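Print this page | E-mail this report to a friend

Do We Need the Arm? A Spending Plan for the Rankin Workshop
Student project report, second term
Calum Haldane

Our group was asked to write a purchasing plan for a tabletop cleaning robot. The course brief took it as given that the workshop would buy one. I was less sure in November and I am less sure now, but the plan had to be written, so I tried to find out what the money would get us.

Three options were on the table. The first was the Plakitz arm, bought new, with a service contract that has to be renewed every year. The second was a refurbished Gendmont arm, cheaper to buy, with no contract and a parts list that has two items marked "on request." The third was to buy no arm yet and spend the first year on hand-held grippers, collecting demonstrations of the chores we want automated.

The sales sheets talk a lot about payload and reach. Neither one says how the arm does with small things spread across a table. I wrote to both sellers and asked. One sent me the same sheet again. The other offered a demo at their site with their own objects, which I turned down.

What I can cost is the hand-held route. A pair of grippers, spare fingers and storage come to a fraction of either arm. The larger expense is people. We planned for 16 tasks and 200 recordings of each, and the hours for that were missing from the draft budget I was given. I put them in. The total went up and my supervisor was not pleased.

Props also had no line. Sweeping alone needs a brush, a dustpan and something to sweep, and the beans have to be different sizes or the task is too easy to mean anything.
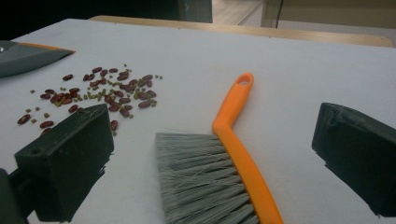
Fig. 1. Sweeping task: hand brush between the gripper fingers, kidney and mung beans, dustpan at upper left.

Our Grarnholm partners think 1000 recordings of this one task would be a fair base for training. Maybe so. I found no cost figure behind that number, and at our pace it would use up the year.

My recommendation is to fund the grippers and props for 5 months, hold the arm money back, and ask both sellers for a trial on our table with our beans. If they refuse – and I expect one will – that should count in the scoring.

Comments

benchrat: You left out insurance. The arm quote never includes it.

M. in facilities: Where does the refurbished one get bolted down? Those benches are not rated for it.

Calum Haldane: Fair on both. Insurance is in the appendix, the benches are not. I will ask.

Print | E-mail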